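Stengate Reading Room: floor and furniture

Members are advised that the floor of the Stengate reading room has been sanded and oiled by Hafþórsson. The work covered 50 square metres and took 16 days.

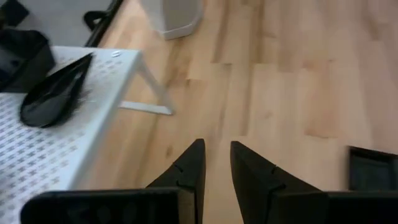 Pale floorboards and a white table with a patterned top.

Chairs and tables should be lifted — never dragged — when moved. Enquiries may be made to Grethe Hafstein at the Rukstead office, extension 231, before noon on Wednesday.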